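Bin-picking gripper trial

A bin-picking gripper trial is a test in which one or more robot grippers are used to remove mixed objects from a container, so that their performance can be compared under the same conditions. Trials of this kind are run by research labs, system integrators and warehouse operators. They are used to choose a gripper for a new work cell, to check a change in control software, or to measure how a worn gripper compares with a new one.

The term is sometimes used loosely for any pick-and-place test. In the narrower sense, the objects must lie in a container with walls, and their positions must not be fixed in advance.

Background

Early industrial robots mostly handled parts that arrived in a known position, held by a tray or a fixture. A gripper could be built for one part and needed no testing on any other. Picking from an open bin is harder. Objects may lean against a wall, lie across one another or settle with their narrow side up, and a gripper that handles one shape well may fail on the next.

For this reason a gripper's rated payload and grip force say little about how it will do in a bin. Two grippers with the same rating can give very different results, depending on the width of the fingers, the shape of the tips and how much room the wrist and cables take up above the object.

Types of gripper compared

Parallel-jaw grippers have two fingers that close toward each other in a straight line. They are simple to control and repeat well. Their main weakness in a bin is that both fingers need free space, one on each side of the object.

Suction grippers hold an object from one side by vacuum. They need little clearance and are fast on boxes, bags and smooth plastic. They do poorly on mesh, bristles, deep ridges and small curved surfaces, where the cup cannot seal.

Multi-finger grippers have three or more fingers, which may be driven separately or linked. They can wrap around uneven shapes but take up more space and need more calibration. Underactuated types use fewer motors than joints, so that the fingers settle against the object without being told its exact shape.

Combined grippers carry both fingers and a suction cup. Results for these are normally reported in separate columns, as the two modes can hide each other's failures.

Test setup

The arm is bolted to a base that does not move when the bin is struck. The bin is fixed in place, often with clamps, so that contact between the gripper and the wall does not shift it during a run. If the bin moves, the camera calibration is no longer valid and the run is thrown out.

Many sites use two bins side by side or one behind the other. Objects are picked from the first and released into the second. When the first is empty the direction is reversed, which saves refilling by hand and gives a fresh arrangement each time.

Cameras are mounted either on a fixed stand or on the wrist. A fixed camera can take its next picture while the arm is away from the bin, but the arm blocks its view during the pick itself. A wrist camera sees the bin from close up and adds weight and cabling to the end of the arm. Tests that compare grippers should keep the camera the same throughout. Changing both at once makes it hard to say which one caused the difference.

Cable routing is also part of the setup. Cables to the gripper need enough slack for the wrist to turn through its full range, but a loop that hangs too low can catch the edge of the bin. The routing should be noted in the test record, along with the tool weight entered in the controller.

Object sets

An object set usually mixes household goods, toys and small hardware. Rigid and soft items are both included, along with at least one item that is hard for each type of gripper. Brushes are common choices, as the handle and the head call for different grasps. Cups test whether a finger can enter an opening or must close on the outside.

Set sizes differ widely. The Nondholm set has 151 objects, from which a smaller number is drawn for each run. The older Tiltia list is shorter and leaves out soft items, and results from the two should not be placed in the same table.

Procedure 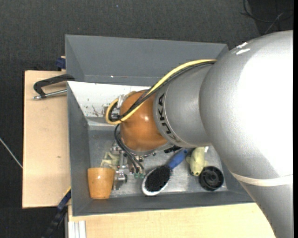

A run begins with the objects being tipped into the bin from a box. They are not arranged by hand afterward. The controller takes a picture, plans a grasp, moves the arm and attempts the pick. The attempt counts as a success if the object is lifted clear of the bin walls and released in the target area. Dropping the object on the way is a failure, even if it lands in the right place.

A common length is 100 attempts per gripper and object group. Longer series of 300 attempts are used where two grippers give close results. After 3 failures in a row on the same object, most procedures allow an operator to remove it – the removal is logged and the run goes on.

Measures

The success rate is the number of successful picks divided by the number of attempts. Picks per hour is reported separately and includes planning time. Some reports also give the clearance rate, the share of objects removed before the run is stopped.

Failures are sorted by cause. The usual groups are missed grasp, slip during lift, collision with the wall, double pick and planning failure. The Courtois form, used at several sites, adds a group for cable or hose contact, which earlier forms placed under collisions.

Limits

Results depend heavily on the object set and on the lighting. A gripper tested in a shallow bin may do worse in a deep one, where the wrist meets the wall before the fingers reach the floor. Wear on the fingertips can lower the success rate over a long series, and the order in which grippers are tested should therefore be varied.

Grasp planning software is often tuned for one gripper. Running the same software on a second gripper without retuning favors the first. The Plera procedure, last revised 16th May, requires the report to state how the planner was set up for each gripper tested.

See also

Grasp planning
Hand-eye calibration
Tool changer
Vacuum cup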